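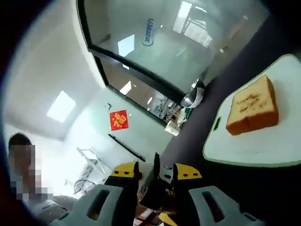 Bread You Can Read: Writing on Toast for the Breakfast Table
Project report, Food and Everyday Design
Wael Lahlou, with Ehab Gaber

Why we picked bread

Our assignment was to take something people already have at home and make it carry a message. Other groups went for mugs and fridge magnets, and I nearly did too, but my aunt used to scratch our initials into toast with a butter knife so my cousins and I would stop fighting over who got the crunchy piece. I told Ehab about it and he was in before I finished the story (he was also hungry). So we spent the term trying to write on bread!

The question we settled on was pretty simple. Can you put two short lines of writing on one slice of bread so that a person sitting across the table can read it, and still want to eat it afterward?

What we used

We started with regular sandwich bread from Okthorpe Bakery, pre-sliced, and that was a mistake. It's thin, it bends, and anything damp goes straight through to the other side. After that we bought whole loaves and cut them ourselves, nice and thick. A thick slice stays flat and gives you a bit of an edge to hold it by.

For the writing we tried cocoa mixed with water, strong coffee boiled down until it was syrupy, and soy sauce. We put them on with a small paintbrush, then a toothpick, then a squeeze bottle with a very fine tip. The squeeze bottle was Ehab's idea and I made fun of it, and I'd like to say in writing that I was wrong.

We worked on plastic cutting boards, mostly a white one with a thin green rim. White is great for this because you can tell how brown your brown is. It does pick up scuffs and smudges, so if you borrow boards from the department, wipe them right away. I didn't always, sorry.

How the tests went

Cocoa looked the best in the cup and the worst on the bread. It dried crumbly, and the letters broke up as soon as we moved the slice. Coffee was much better for color, but it crept outward into the crumb, so an "e" would fill in and turn into a dot. Soy sauce wrote beautifully and tasted like a bad decision. We ended up using coffee syrup with a little cocoa stirred in, which held its shape and tasted fine with butter.

Toasting first made a huge difference. On untoasted bread the surface is like a sponge. Once the top has dried out a little, the line sits where you put it. Too much toasting and you lose the contrast, though, and then you're squinting at brown on brown. We wanted golden crust on the sides and a top that was still pale and yellowish, and we got there by toasting low and slow and pulling the bread out a bit before it looked done.

Getting the two lines even was the hardest part, and I can't say we solved it. My handwriting slopes upward on paper and it slopes upward on toast. Ehab tried pressing a ruler into the surface to leave a guide line, and it worked okay, but you could see the dent. We also cut a stencil out of baking paper. It gave us clean letters and no personality at all, so we went back to writing by hand and accepted some wobble.

Asking people

We set up at lunchtime and asked classmates to sit across the table and read a slice out loud. Short words did fine. Anything with an "m" next to an "n" was a disaster, and cursive was worse than printing for everybody except Professor Liyanage, who read all of it without her glasses. People liked the messages more when they were a little crooked, and a couple of them asked if they could keep the slice. We said sure, but please eat it today.

What I'd change

I'd use bread with a tighter crumb, since the holes swallowed parts of our letters. I'd also test the syrup after it has been in the fridge overnight, because it got thicker and I liked how it wrote, but we ran out of time to try it properly. Ehab wants to try beet juice. He can do that on his own cutting board.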